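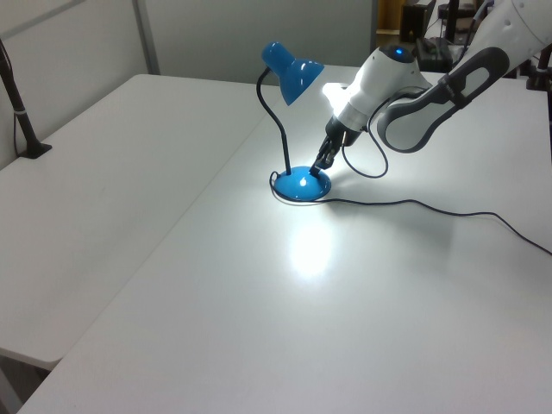

Cleaning fee on a two-night rental in Serra

Kavitha Rajan
I'm looking at a two-bedroom house in Serra for a weekend in October. The nightly rate looked fine, but at checkout a cleaning fee of 200 was added, plus a refundable deposit of 268. We're only staying two nights. Can I ask the owner to lower the fee, or is it fixed once it's on the listing?

Rindden
You can ask, but do it before you book. Once you've paid, most owners won't change the total. Send a message through the site with your dates and the number of guests. I did this for a short stay in Hotasel and got the fee cut in half in exchange for stripping the beds and taking out the trash. Get the new price as a written quote. Also check when the deposit comes back. Mine took 5 business days after checkout.

hotasel1691
depends on the owner. ours said no

Jendent
Try adding a night. The fee is usually charged per stay, so it works out cheaper per night. If the house is still open on the Tuesday before you arrive, ask again.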